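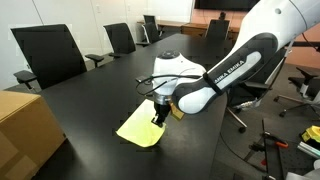
## Un fil un peu long sur la bibliothèque de Dretside

**1/** Bonsoir à toutes et à tous ! Je vous avais promis des nouvelles de l'association et j'ai laissé passer tout le mois de mai sans rien écrire, pardon. Alors ce soir je me fais une tisane, les enfants dorment (enfin, je crois), et je vous raconte tout, dans le désordre, comme d'habitude.

**2/** Pour celles et ceux qui arrivent : depuis trois ans, nous aidons l'école du soir de Dretside, où des adultes apprennent à lire et à écrire après leur journée de travail. Des femmes surtout, beaucoup de marchandes, quelques pêcheurs, et un monsieur de 39 ans qui vient à pied avec sa fille et s'assoit au même banc qu'elle.

**3/** L'école avait des cahiers, de la craie, deux enseignantes formidables, et pas un seul livre à emporter chez soi. C'est Fatima Buthelezi qui nous l'a écrit l'an dernier, dans une lettre que j'ai relue je ne sais combien de fois. Elle disait : « Ils savent lire la page du tableau, et le tableau reste ici le soir. » J'en ai encore la gorge serrée.

**4/** Donc : une bibliothèque ! Une vraie, avec des étagères, un registre de prêt et une lampe pour les lecteurs du soir. Nous avions fixé l'objectif à 1000 livres, et je vous avoue que j'avais trouvé ce chiffre complètement déraisonnable quand Conall Egan l'a lancé au bout de la table, entre le fromage et le dessert.

**5/** Eh bien nous y sommes. 1000 livres. Les onze derniers cartons sont partis de Bustham ce matin, à six heures et demie, sous une pluie battante, et j'avais oublié mes bottes (évidemment).

**6/** Il y a là-dedans des albums, des contes, des romans courts, des manuels de couture et de maraîchage qu'on nous avait demandés exprès, et 300 livrets dans la langue locale imprimés à Ellwood. Ce sont ces 300-là qui me tiennent le plus à cœur. Apprendre à lire dans une langue qu'on ne parle pas à la maison, c'est monter un escalier les yeux bandés.

**7/** Les textes des livrets viennent des élèves eux-mêmes ! Hadiza Wike a passé l'hiver à recueillir leurs histoires le soir après les cours — des recettes, des souvenirs d'enfance, une dispute de voisinage à propos d'une chèvre qui m'a fait rire toute seule dans le bus — puis elle a tout relu avec eux, phrase par phrase, avant l'impression.

**8/** Tout n'a pas été simple, je préfère vous le dire. Un premier envoi est resté bloqué sept semaines à Biseck pour une histoire de formulaire. Nous avons payé des frais de garde que nous n'avions pas prévus, et il a fallu repousser l'achat des étagères. Arben Papadopoulos a passé un nombre d'heures considérable au téléphone, toujours aimable, alors que moi j'aurais crié.

**9/** Nous avons aussi refusé des dons, et ça, c'est toujours délicat. Des encyclopédies de 1974, des annuaires, un lot de magazines de tuning... Je comprends l'élan, vraiment, et je remercie tout le monde. Mais chaque kilo coûte à l'envoi, et les lecteurs de Dretside méritent des livres qu'on aurait envie d'offrir à sa propre sœur.

**10/** Où en est le local ? Les murs sont repeints, la porte ferme à clé, et les étagères sont commandées chez un menuisier du quartier dont deux apprentis suivent les cours du soir. Il reste à payer la moitié de la facture, plus les nattes du coin des petits : beaucoup d'élèves viennent avec leurs enfants.

**11/** Si vous pouvez donner un peu, même très peu, le lien est dans ma présentation. Et si vous ne pouvez pas, parlez-en à quelqu'un, ça compte énormément. Hưng La tient les comptes à jour et envoie le détail des dépenses à qui le demande, il suffit de m'écrire un petit mot et je transmets.

**12/** Pour les livres, en revanche, on s'arrête là jusqu'à la rentrée ! Merci de ne plus rien déposer à Bustham pour l'instant, le couloir est plein et les voisins ont été très patients. Nous publierons une nouvelle liste en septembre, avec les titres souhaités par les enseignantes.

**13/** Merci aux classes qui ont glissé des mots dans les pages, merci à la dame qui a recouvert tous ses albums un par un, et merci à vous qui relayez ces fils interminables. Fatima m'écrira dès que les cartons seront arrivés, et je posterai sa lettre ici avec son accord. Bonne nuit, je vais voir si ça dort vraiment là-haut !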